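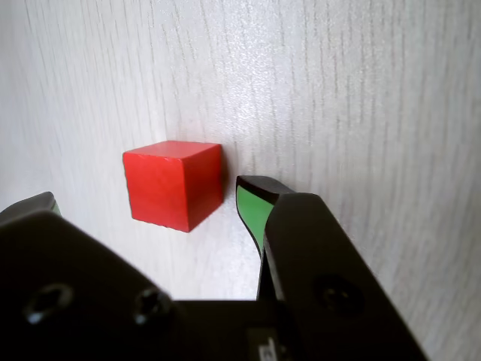
Whitewash on pine, top coat going yellow -- strip it or live with it?

Kodthorpe Woodworkers Board > Finishing > Stains, Paint and Pickling

saltmarsh_lou
Posts: 19
OK so I have a dining table problem and my husband is tired of hearing about it, so now it's your turn.

I whitewashed a pine table last March. Thinned white latex, brushed on, wiped back with an old T-shirt, and I loved it. I mean LOVED it. You could see all the grain in this soft gray-white and the whole dining room felt bigger. Then I put on a polyurethane I already had in the basement and over the winter the thing has been creeping toward the color of weak tea. Not in patches, either. It's all of it, except for a perfect white circle where the fruit bowl sits, and that's what made me notice in the first place.

The can says "clear." It's oil-based. I know, I know. I've been reading since and I get that this was dumb.

So what would you do? Strip the whole thing and start over? Or sand off just the poly and try to save the wash underneath? Table is five feet by three, trestle base, and the base is painted so I don't care about that part.

ridgepole
Posts: 1568
You can't sand off just the poly. I'll save you the weekend. A wipe-back wash is so thin that by the time the last shiny spots are gone you've already gone through the white in ten other places, and then you have a table that looks like a cow.

Oil poly over white is the single most common post in this section. Strip it, wash it again, water-based on top. Done.

Also the circle under the bowl being whiter is backwards from what I'd expect. Oil finishes usually amber more in the dark. You sure the bowl isn't sitting on a mat or something?

saltmarsh_lou
Posts: 19
No mat! It's a glazed bowl with a foot on it, straight on the wood. We get a lot of afternoon sun in there if that matters. Maybe it's the pine under it that's getting darker and not the poly?

ridgepole
Posts: 1568
That would do it. Pine tans. So you've got two things going on, the varnish ambering and the wood tanning, and the bowl is blocking the second one. You'll have the second one forever no matter what you put on top.

kitchen_table_dee
Posts: 400
Gonna disagree with ridgepole a bit, and I say this with love since he talked me out of a very bad epoxy idea once.

I did save a wash. Mine was a coffee table, birch ply top, and I scuffed the yellowed poly with 400 grit by hand, just enough to kill the shine, and then put a second very thin white glaze right over the old finish. Water-based glaze, wiped almost all the way off. It knocked the yellow back a LOT. It doesn't look like bare washed wood anymore, it's a little cloudier, like there's some milk in it, but if you hadn't seen it before you'd think it was meant to be that way. Took me one evening and most of a podcast about shipwrecks.

Two coats of Lillarer matte over that and it hasn't moved in color that I can tell. It's in a north room though.

ridgepole
Posts: 1568
Glaze over poly is fine on a coffee table. On a dining table with hot dishes and wet glasses and people dragging plates I wouldn't trust it. You've got oil poly, then glaze, then water-based, and the weak spot is right in the middle of the sandwich. First time it chips you'll see yellow through the hole.

kitchen_table_dee
Posts: 400
Then she strips it THEN. She's no worse off! She's out one evening and a small can of glaze.

Vangelis Spanos
Posts: 87
Jumping in as somebody who paid for it. I had our table done by a refinisher over the county line and the bill was 536 dollars, with me doing the hauling. It's nice work. It also started to go creamy after one summer, and he'd used water-based on it, so it was the pine doing it and not the clear coat. I called him up and he was very pleasant and told me it was wood.

My point is don't spend real money chasing white on pine. Either do it yourself and plan on freshening it up now and then, or paint it.

saltmarsh_lou
Posts: 19
Ouch, Vangelis. Okay, that does take the refinisher off my list.

I don't want to paint it! The grain is the whole reason. I had a painted table growing up and you could see every single knife nick, and my mother would touch it up with a little foam brush every Friday like it was her religion. I want something that can get beat up and still look okay.

Does the kind of white matter? I used a regular ceiling white. The guy at Tzanetos said some people put a drop of blue or gray in to fight the yellow, like the bluing my grandmother used on sheets. He might have been making it up, he also sold me the wrong hinges once.

halfblindtenon
Posts: 212
He wasn't making it up. A tiny bit of gray or violet in the wash makes a big difference on pine. I mix mine with a dab of raw umber and a smaller dab of ultramarine in the white, and on the sample board it looks way too cold, almost like concrete. Put the clear coat on and it settles down. If your sample looks perfect before top coat it's going to be too warm after.

Other thing, and this is my hobby horse so feel free to skip it. Bleach first. Two-part wood bleach, outdoors, gloves and goggles and long sleeves, and read the label twice. It takes the orange out of the pine before you put any white on it. People skip it because it's a nuisance (it IS a nuisance, you have to rinse and let it dry for ages and it raises the grain like crazy) but then your wash isn't fighting anything.

I like it to end up about as light as the table here, where it reads as pale wood first and white second. If you go whiter than that it starts to look like laminate to me, but I know plenty of people go whiter.

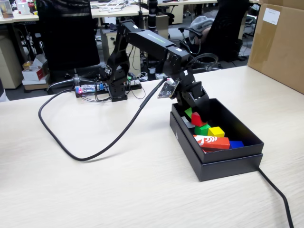
Orestis Fragkou
Posts: 41
Two-part bleach is a lot to recommend to a person who told us she grabbed a can out of her basement. No offense, Lou. It's lye and strong peroxide. I've used it on oak floors and I'd use it again, but for a dining table I'd try a lye-free route first. White hardwax oil, the pigmented kind, on freshly sanded pine. Rub it on, buff it off. The white is in the oil, so there's no separate layer to yellow, and when it gets dingy you clean it and rub on a bit more. You can fix one end without redoing the other.

It won't stand up to water as well as poly does. You'd need to use coasters.

saltmarsh_lou
Posts: 19
None taken, it's a fair description of me.

We're not coaster people, but I could see becoming coaster people. How often is "a bit more"?

Orestis Fragkou
Posts: 41
Ours gets it once a year. Two kids, one of whom does homework in fountain pen. I use the Stendine white and I buy the small can every time, it skins over once it's been opened and I've thrown out too much of the big one.

ridgepole
Posts: 1568
I'll give you the hardwax oil. Repairable beats tough in a house with kids. I'd still want to see a sample after six months in that window.

On the bleach I'm with halfblind, with one note: pine's knots won't bleach. You'll have pale boards with brown eyes staring at you. How knotty is it?

saltmarsh_lou
Posts: 19
Just went and looked (11 at night, in socks, with a flashlight). There's a bunch down by the window end and one big one right at my husband's place. The middle boards are pretty clear.

I kind of like the knots! Is that wrong in this section?

halfblindtenon
Posts: 212
Not wrong. Just seal them with shellac before the wash or they'll bleed through pink. Dewaxed, white shellac and not the amber stuff. Skip that step if you go with Orestis's oil though, it has to soak into the wood and it won't soak into shellac.

kitchen_table_dee
Posts: 400
Still voting for one evening and a small can of glaze. Just putting that on the record.

saltmarsh_lou
Posts: 19
Dee, I hear you, and you might get your way on the end table, which has the same poly on it and which I was keeping quiet about.

For the big one I'm going to strip it when it's warm enough to have the garage door open, and then do sample patches on the underside: blue-gray wash with water-based on half, white oil on the other half. The underside won't get any sun so I guess that's not a real test. Do I have a spare pine board... I do, it's a closet shelf. It's about to not be a closet shelf.

Vangelis Spanos
Posts: 87
Lay a strip of foil over part of the board and leave it in the window. Peel it back in a month and you'll have your answer on the tanning. And sand the back side too, mine cupped.

saltmarsh_lou
Posts: 19
Foil, great, doing that tomorrow. Does it matter shiny side up or down? I'm asking for real.

ridgepole
Posts: 1568
No.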